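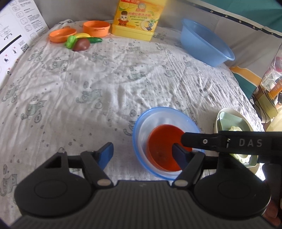
Photo: Daniyal Malik

How to Set Up a Pretend Dish-Washing Station in a Play Enclosure

My daughter would stand at the sink all day if I let her, so last May I started setting up a washing-up corner on the floor of her play space. I've done it so many times now that I can get it ready in the time it takes the kettle to boil!

What you need:

A sheet you don't mind getting creased
One plastic basin
Toy pots, a toy pan, cups or bowls
A few pieces of toy food
A big dish soap container, rinsed out well

Start with the sheet. I go for a busy print (cats, dots, whatever's in the closet) and I don't iron it. Tuck the edges under if your enclosure has padded sides, then put the basin toward the back so little elbows have some room.

Next comes the soap. Kids love having the real thing to copy, but please empty it first. I rinse ours until there are no more bubbles, fill it with plain water and leave it overnight, then rinse again. Screw the cap on as tight as you can.
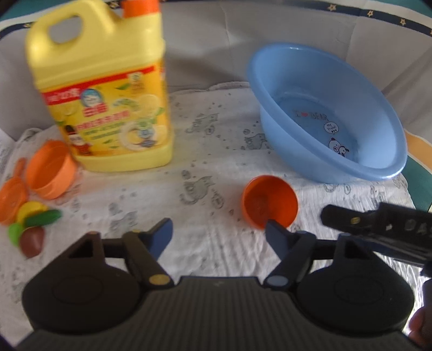

The big yellow jug and the "I ♥ BEAR" basin.

Now the dishes. Keep it small – I put out the pan, the pot and a couple of little cups, and the banana and cucumber go in a pile next to them. My friend Feven Alemneh sets out every toy dish she owns and her kids wander off, so take that as you will.

If you want to play with water, 600 ml is plenty for a basin this size. Put a towel under the sheet and stay right there with them the whole time. Most days we play dry and she makes the swishing noises herself, which are very loud.
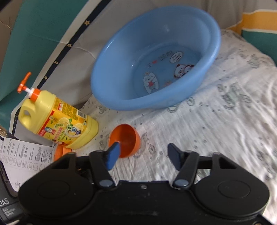 Then let them get on with it. I usually hand over one dirty "dish" at a time and ask for it back clean, and we sort the clean ones by color when she's in the mood for it. Older kids can take turns, one washing and one drying with a dishcloth.

When you're done, tip out any water, dry the basin and stack the cups inside it. Everything goes in the bottom of the closet with the sheet folded on top – or balled up, on a Friday.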